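Skerex House: progress report to the Belkadi Fund
Period to the end of May
Prepared by Hatem Abdel Hamid

Bedroom storage

The grant covered shelving for 17 bedrooms. Units are now in place in 16 of them. The last room is waiting for a plasterer and will be finished in the next period.

We chose the tall white cubby unit from Plolitz over the chest of drawers in our original application. It takes up less floor, and residents can see what they have without opening anything. The budget line is unchanged.

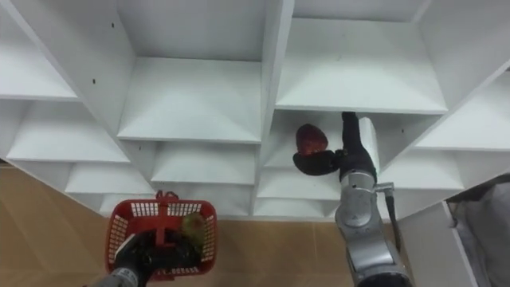
Each unit was built in the room it was meant for -- they are too tall to turn on the landing once assembled. Assembly took longer than planned, up to 3 hours for the first few, and less once we had a routine. All units are fixed to the wall. Some of the panels have small unused screw holes. We have asked Plolitz for cover caps and are waiting for a reply.

Fruit and baskets

Residents told us at the start of the project that they wanted something to eat in their rooms between meals. Under the Illaver part of the grant we bought small red plastic baskets with handles. Fruit goes up to the bedrooms in the basket and is put on the shelves, and anything left over comes back down to the kitchen the same way.

The middle cubbies are the best height for most people. The top ones are out of reach for several residents and we now suggest keeping them for spare bedding. Soft fruit marks the shelf boards if it is left, so we have kept to apples, pears and similar -- six rooms asked for bananas and we are looking at a hook or a bowl for those.

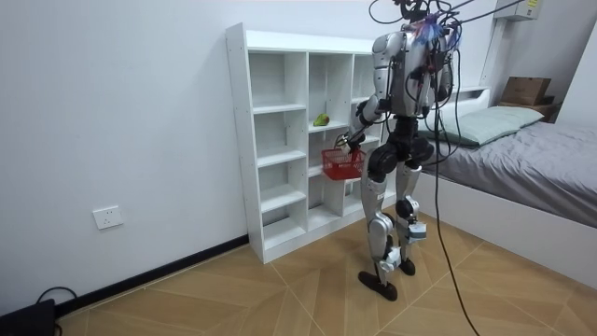 Next period

Finish the remaining bedroom. Fit cover caps if supplied. Print labels for the cubbies for residents who have asked for them. We do not expect to need any change to the agreed spending.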